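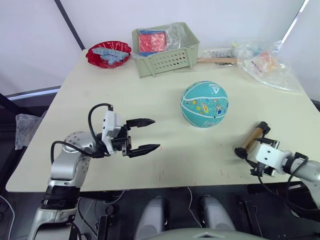
Brukent takes up two floors of a former shoe warehouse near the river, and the sign at the street entrance still belongs to the previous tenant. The company makes language courses for working adults, mostly people who have moved to a new country and need the local language for a job. It opened its office to visitors for one afternoon in November. I had used two of its courses, so I signed up.

The doors opened at 1 p.m. and the place filled quickly. The company had planned for 100 visitors and printed 100 badges. After that people wrote their names on shipping labels. Most of the crowd seemed to be teachers from adult education programs, with a fair number of former customers and a few translators looking for work.

Thoa Hoàng, who runs the course team, gave the opening talk in the lunch room. She kept it to the basics. Brukent sells courses in 7 languages and has 1,392 finished lessons among them. The Norwegian course is the oldest and the longest. The newest is Slovak, which went on sale in the spring with its first two levels only. A third level is being written. Someone asked when Hungarian would be added and she said it was not on the schedule.

The main product is called Ilik. It is a phone and desktop program built around short spoken conversations. A lesson starts with a recording of two people dealing with something ordinary, such as a late delivery or a missed dental appointment. The learner listens once without text, answers out loud, and then sees the transcript. Grammar notes come at the end and can be skipped. Hoàng said the notes used to come first, and that a lot of learners closed the program before they got to the recording.

After the talk we were split into groups and taken around. My group started on the lower floor with the writers.

Each language has a lead writer and one or two others who check the work. Gøran Midtbø leads Norwegian and has been with the company from its second year. He had a lesson open on a large screen, with its comments showing, and took us through its history. It was about calling in sick. In the first draft the employee apologized three times. A checker in Bergen wrote that this sounded like a foreigner, and two of the apologies came out. Then the recording ran too short and a line about a shift swap was added. The swap needed a verb that learners would not meet until nine lessons later, so the line was written over again. The whole thing had passed between people for five weeks.

I asked him how they decide which dialect to teach. He said the speakers use their own, as long as they are from the east of the country for the first level. From the second level on there are speakers from Bergen, Stavanger, and Tromsø. He gets complaints about this every month from learners who want one accent all the way through, and he has a standard reply saying they will be hearing all of them at work.

Radoslava Hrnčiar writes the Slovak course. Her table had the most visitors, partly for the box of wafers on it. She had brought her word list for the first level, which is 200 words long, printed on one sheet. The company's rule is that the first level must fit on one sheet. She wanted room for both verbs in each pair where Slovak has one for a finished action and one for an unfinished one, and she did not get it. Her answer was to teach the pairs only for the verbs a person would use at a store counter or on the phone with a landlord. The rest wait for level two. A teacher in our group disagreed with this and the two of them were still talking when we moved on.

The recording rooms are upstairs. There are three, each a little bigger than a closet, with gray foam on the walls. Only one was in use. Two actors were reading a scene in Romanian about a parking permit, and we listened through a speaker in the hallway. Margareta Cârstea, who directs the Romanian sessions, stopped them after nearly every line in the first minute. She wanted them slower at the ends of sentences and faster in the middle. Courses made for beginners are often read at one slow speed from start to finish, she told us during the break, and learners then have trouble when they hear a real person. Brukent records every scene at normal speed and again with longer pauses. It does not slow down the words themselves.

The actors are paid by the session and most of them do stage work in the evenings. Cârstea prefers them to radio announcers. She keeps small mistakes if they sound natural, including a cough in lesson 14 that customers keep writing in about.

The part I had been curious about was the speech checking. Ilik listens to the learner and marks the answer as clear or unclear. The checking is done by software from a smaller firm called Suder, which Brukent has been using for two years. Olesia Tkachuk handles this side of things and let people try it. She had four headsets set out and a list of sentences in each language.

I tried Norwegian, which I have studied on and off, and was marked clear on most of it. I failed the same sentence twice on the word for "kitchen." Tkachuk said that one gives trouble to many English speakers. I also tried Slovak, of which I knew nothing, by copying the recording. It marked me clear on a sentence I am sure I got wrong. When I pointed this out, she agreed that the checker is too easy on beginners in Slovak. There are fewer recordings of learners to compare with than there are for the older courses. The setting can be made stricter, but then it starts to reject native speakers from the east of the country. They are collecting more recordings and expect to change the setting when level three comes out.

A man behind me asked whether the recordings of learners are kept. They are kept only if the learner has agreed to it on the sign-up page, and the box is not checked by default. They are stored without a name. He asked how long, and she said she would have to look that up and took his e-mail address.

The last stop was a room for Grecu, the company's service for employers. I found this the least interesting part, though it brings in more than half of the company's income. An employer buys a block of places, and the staff get Ilik plus a live class once a week with a teacher by video. The sales person had a slide for nursing homes and another for bus companies. A hotel manager in our group asked about the price for a small team. It depends on the length of the contract, and there is a minimum of twelve places, which was more than she needed. There is no plan for a smaller block.

We finished in the lunch room again, with coffee and a table of older printed materials to take home. Brukent started out selling workbooks with compact discs, and there were still several boxes of them left. I took the Norwegian set. The dialogues are stiffer than the ones they write now, and one of them is about renting a video.

Some practical notes for anyone thinking of going next time. Sign-up is through the company's mailing list and the places went in two days. The entrance on the river side has steps, and the elevator is reached from the parking lot. The tour takes close to two hours if you try the headsets. Bring your own headphones if you would prefer not to share. Visitors get a code for one free month of Ilik, which has to be used before the end of January and does not work on an account that already has a paid plan. I gave mine to my sister, who is doing the Romanian course.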